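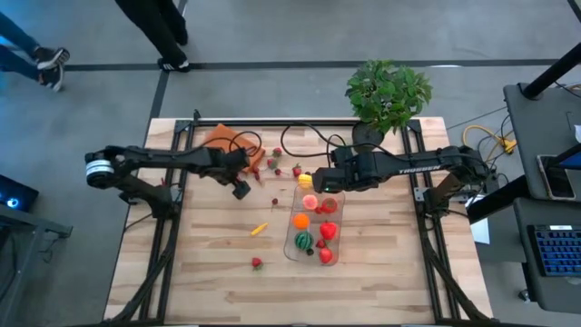 **Jorkik Tenants' Club · Kitchen & Workshop Group**

I put off oiling my butcher block for so long that it had gone gray and fuzzy around the sink end, and Saskia Paewai finally shamed me into it one August evening. So these are my notes, mostly for the newer people who keep asking me in the stairwell!

## Getting it clean first

Scrape off anything stuck with a plastic bench scraper (an old store card works fine). Then coarse salt and half a lemon, cut side down, rubbed along the grain. Leave it ten minutes, wipe with a barely damp cloth, and stand a fan next to it if your kitchen is as stuffy as mine.

Let it dry overnight. I once got impatient and oiled after lunch, and the thing stayed tacky for 3 days.

## Sanding, if you need it

- Start at 120 grit for stains and rough patches, then go to 220. Always with the grain.
- Knife scars can stay. I like them, Pirmin Thaler doesn't, and he sands his flat every year and is going to end up with a placemat.
- Vacuum, then wipe with a dry cloth. Dust left in the seams turns to paste once the oil hits it.

## Oil

Food-grade mineral oil, always. Olive oil goes rancid and your bread will smell like it. Pour a puddle in the middle, push it out with an old T-shirt, and don't forget the underside or the top can cup on you. Wait 20 minutes, wipe off what's left, and do it all again the next night. A new block wants four or five coats, mine gets one a month in winter.

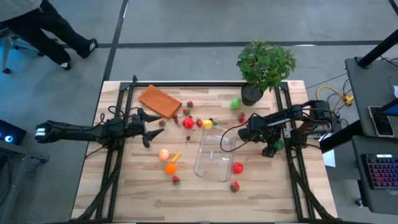
## Smells and stains

Onion: baking soda and water, mixed thick, left on for 11 minutes (my tea timer is stuck on that and it seems to do the job). Beet and berry stains: lemon juice and a bit of sun if you can carry the board to a window. Red wine I've never beaten, so if anyone has, leave a note in my mailbox.

Black rings from a wet cast iron pan need sanding, sorry. Heidrun Kaufmann has the good sanding block and will lend it out if you bring it back with fresh paper on. She's in 17, knock before eight in the evening.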